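Folding clothes with two hand-held grippers: my demonstrations are too uneven

Posted 2026-06-11 in Teaching by hand

I'm recording folding demonstrations for a robot at home, using a pair of Plirketti hand-held grippers. The job is dark clothes on a bed, folded and added to a pile.

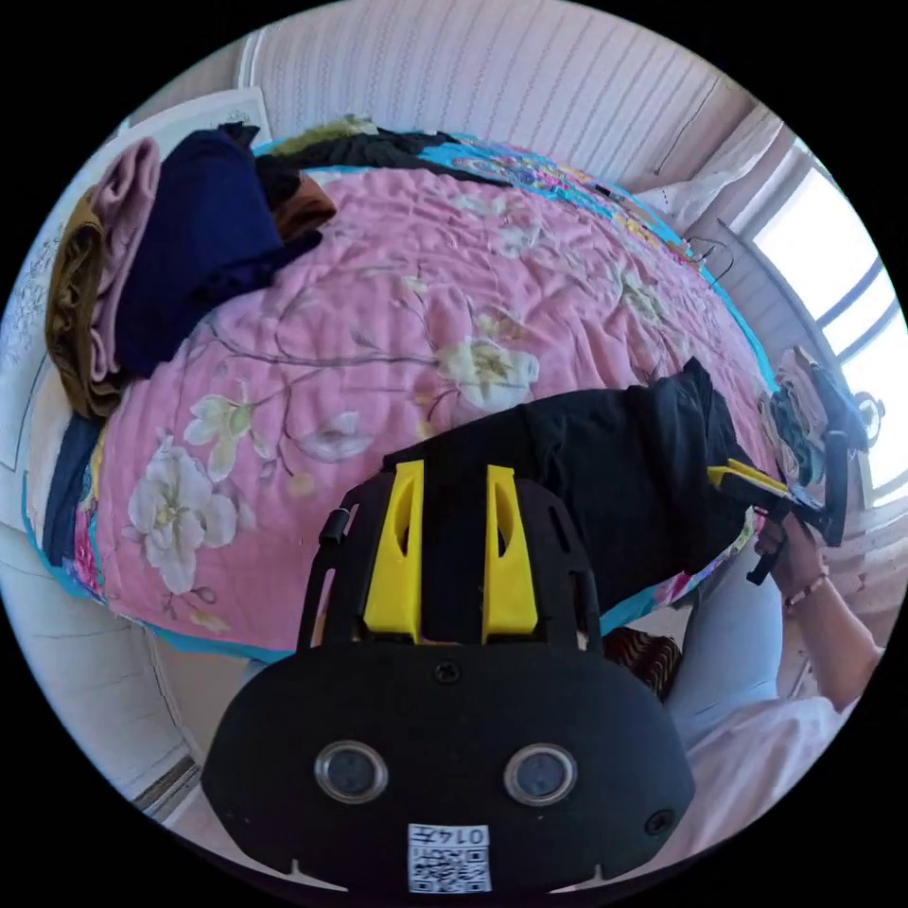 Black garment on the quilt, one gripper in front, one at its right end.

The policy trained on my first 200 recordings gets hold of the cloth but stops halfway through the fold. Should I record more, or change how I do it?

minthorpe_lab

Change how you do it first. Watch 40 of your recordings and write down where each hand takes hold. Mine were all over the place. Pick one starting grip for each hand and stick to it.

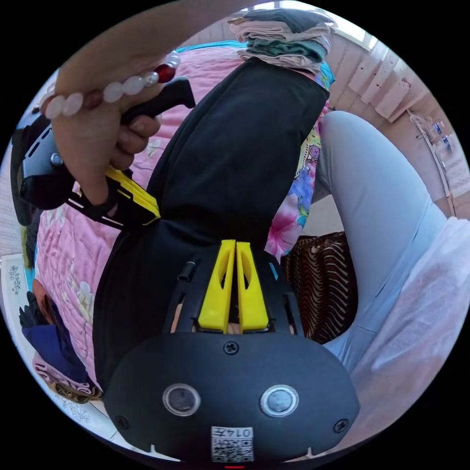
Also slow down when you close the fingers. If you snatch at the cloth, the moment of contact is over in a few images and the robot has little to copy. I went through 2,413 recordings before I sorted this out, and had to throw away roughly half.

Dreston

More data. Always worked for me.

Chan

I'd agree with the first reply, with one addition. Keep both grippers where their cameras can see the cloth.
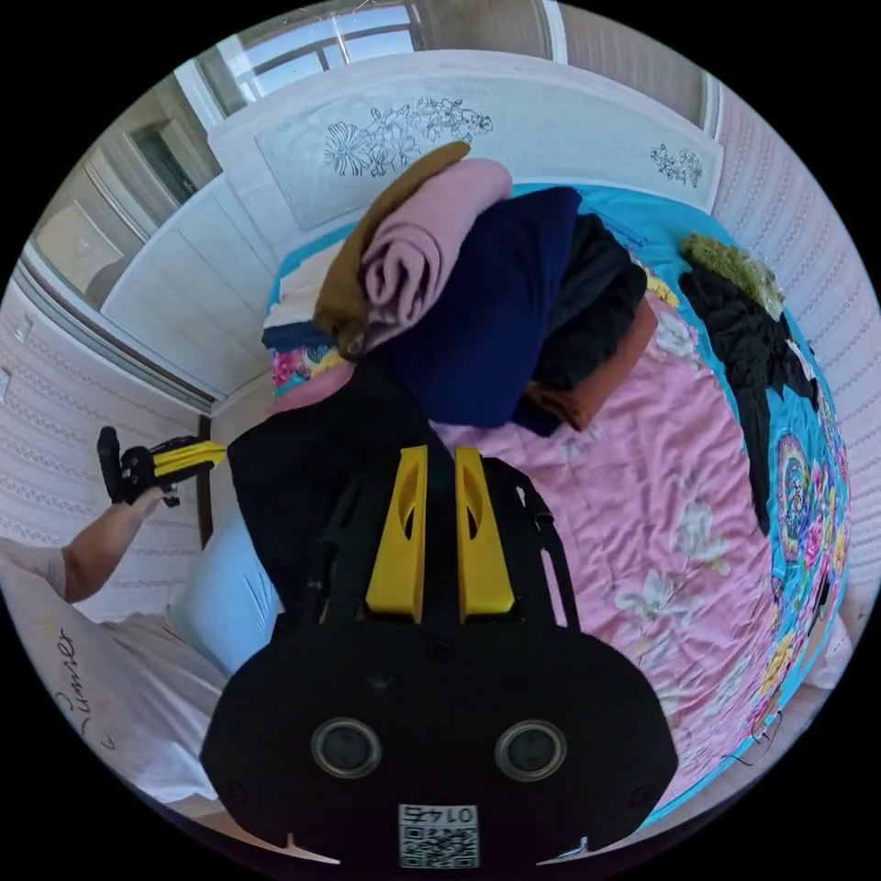
Pausing in the middle of a fold is the other thing to avoid. The robot learns the pause as well, and that could be your halfway stop. If you need to think, end the recording and start again.

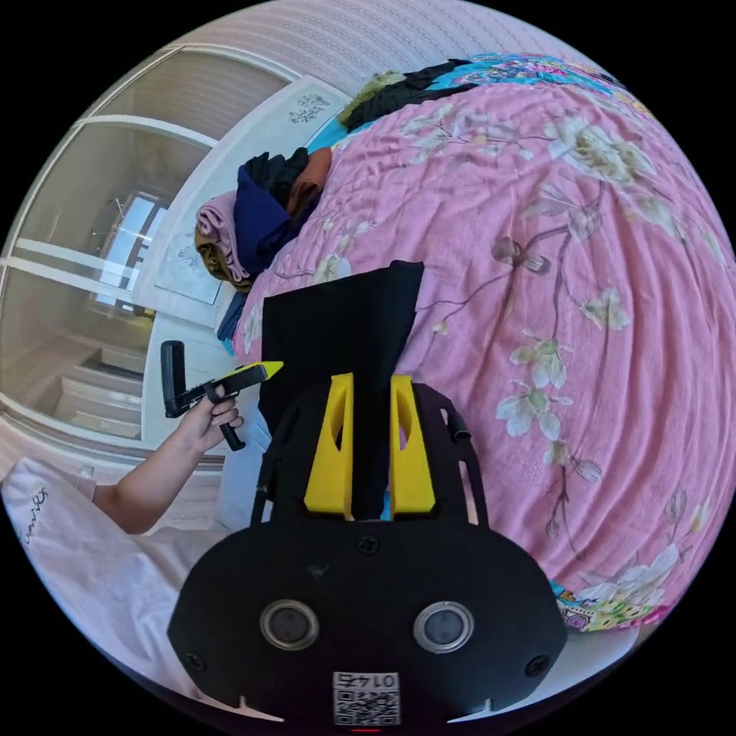

Related: Cleaning up recordings before training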